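为什么有些王室那么有钱，却总说财产不是自己的？

发帖人：半截铅笔

最近在看各国王室的财富排行，越看越糊涂。同一位君主，这个榜上排在前几名，换一个榜就掉出去了，差距大得离谱。文章里一会儿说“名下”，一会儿说“代表国家持有”，一会儿又说“信托”。

我想弄清楚三件事。第一，宫殿、王冠、名画这些东西到底算不算个人财产，能不能卖。第二，政府每年拨给王室的钱算不算收入，要不要计入身家。第三，像列支敦士登、摩纳哥这种小国的君主，为什么常常排得比大国的还靠前。

我不是做研究的，就是读书会下个月轮到我讲，题目已经报上去了，要讲30分钟。麻烦尽量说得白一点，有书可以推荐也行。

Cremilda Holanda

我以前在图书馆做过欧洲近代史的资料整理，先按你的顺序答。

关于宫殿和王冠。以英国为例，通常分成几块来看。一块是以君主身份持有的，白金汉宫、王冠珠宝、王室收藏的大部分画作都在这里面，在位的人不能拿去卖，去世或退位以后直接归下一任。一块是王室地产，英文叫 Crown Estate，有伦敦市中心的商铺，也有农田和海床，收益交给财政部，再由财政部按一个比例拨款给王室办公。还有一块是兰开斯特公爵领地，收入归君主，但本金不能随便动。最后才是真正的私人财产，桑德灵厄姆和巴尔莫勒尔这两处庄园就是。

所以榜单差得远，主要看编榜的人把哪几块算进去。全算，数字能吓人。只算最后一块再加上私人投资，就会小很多。看榜的时候先去找说明，有的写在文末，有的根本不写，不写的我一般不引用。

关于拨款。拨款是用来付工资、差旅、修房子的，性质接近机关经费。把它当成个人收入去累加，会得出很奇怪的结果。身家是存量，拨款是流量，两个数不能加在一起。西班牙王室每年从国家预算里拿一笔钱，国王再从中给自己和家人定薪酬，定下来的那一部分才可以算收入，而且要交税。荷兰的情况又不同，国王有一份津贴，分成个人收入和办公开支两项，个人那项按宪法免所得税。各国规定都不一样，不要拿一个国家的办法去套另一个。
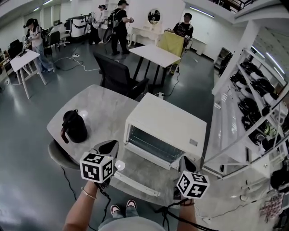
再说小国。列支敦士登亲王家族的钱主要来自家族自己的产业，有银行，有林地，有酒庄，还有一大批艺术品，放在家族基金会下面。这些东西多数早在他们搬到瓦杜兹居住之前就有了，国家小不影响家族富。你讲的时候可以拿日常的东西打比方：一张灰色大理石纹的桌子，如果是单位配的，你天天用也不能写进自己的财产里，手腕上那条细细的金手链是你自己的，就可以写。大国君主用的东西里前一种多，列支敦士登那边后一种多，听众一下就能分清。摩纳哥介于两者之间，亲王家在当地有不少房产，也持有一些公司的股份，外人很难把账算全。

海湾国家我建议你单独讲，或者干脆不讲。那边王室财产和国家财产的界线很多时候没有公开的法律文件可查，榜单上的数字多半是推算，有的把整个家族几千人合在一起，有的只算一个人，放在同一张表里没有可比性。泰国也要小心，那里的王室资产原来由专门的机构管理，后来法律改过，改动前后的榜单不能直接对照。

书的话，中文的我不熟，英文可以看各王室自己公布的年度财务报告，英国的那份写得很清楚，图表也多，挑着看即可。

Benítez

楼上说得够全了，我补充一点税的问题，因为讲完肯定有人问。

英国君主按法律没有缴所得税的义务，从上世纪九十年代开始自愿缴，范围包括私人收入和兰开斯特公爵领地里不用于公务的那部分。遗产税另有安排，君主传给君主的财产可以免，传给其他人的不在此列。理由是如果每换一代就交一大笔，几代以后私人庄园就剩不下什么了。这个理由有人接受，有人不接受，你讲的时候把两边都提一下就好。

另外纠正一个常见的说法。很多文章写“王室每年给国家赚多少旅游收入”，这种数字基本没法核实，游客去伦敦不见得是为了看王室，凡尔赛宫里早就没有国王了，照样排队。建议不要放进讲稿。

时间上，30分钟讲三个问题有点紧。我在我们那边讲过类似的，光英国一个国家就用掉13分钟，后面只好跳着讲，连提问的时间都搭进去了。最好只选2个国家做对照，英国配列支敦士登，一个公产多，一个私产多。

路过的老周

别想那么复杂，钱多就是钱多，名义上是谁的有什么区别，住在里面的又不是你我。榜单看个热闹就行了。

不过要说真有钱，历史上的比现在的厉害，俄国沙皇那会儿才叫富，换算成今天的钱大概能排第一。具体数字我忘了，以前在一本杂志上看的。

半截铅笔 补充

谢谢各位。决定照建议只讲英国和列支敦士登，海湾国家放到最后提一句。沙皇那个我查了一下，各家换算办法不同，结果差得太多，先不用了。

还想追问一句，康沃尔公爵领地是不是和兰开斯特那个一样的性质？我看到的资料里有时候把两个写在一起。

Cremilda Holanda

性质相近，归属不同。兰开斯特归君主，康沃尔归君主的长子，前提是他同时是王位继承人。两边都只能拿收益，卖大宗资产要经过财政部同意。没有符合条件的长子时，康沃尔的收益归君主。讲稿里分两行写，别合并成一个数字。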